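Trutanach gripper fault

The Trutanach gripper fault was a recurring failure in a robotic block-handling cell built by the firm Lokau and tested at its Plavness site. The cell used a single arm with a two-finger gripper to move small tagged blocks in and out of a tray. During a run of 1,094 picks in May, the fingers stopped short of their commanded opening 35 times, and in several cases the gripper came down on top of a block.

Lokau first blamed the printed tags. Its early notice claimed that glare had thrown off the block positions, a claim repeated in company material for some time with little to back it up. Anika Tran, who reviewed the logs, found that the reported positions were good in nearly every failed pick. 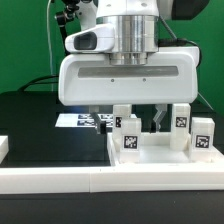

A second account, put forward by Amos Pennington, held that the finger position sensor drifted as the gripper warmed up. The first bad pick came after some 600 cycles - late enough to fit his view, though one run is thin evidence. Sofia Triantafyllou pointed out that the cell had also been restarted shortly before, and that the restart skipped the homing step.

Lokau issued a software change on 2021-08-29 that forces homing after every restart and halts the arm if the fingers do not report fully open. The company described the fault as resolved. Its support for this was a repeat run of 412 picks, which ended before the point where the trouble had first shown up. No longer run has been published.

See also: Homing (robotics); Sensor drift; Murthy stop test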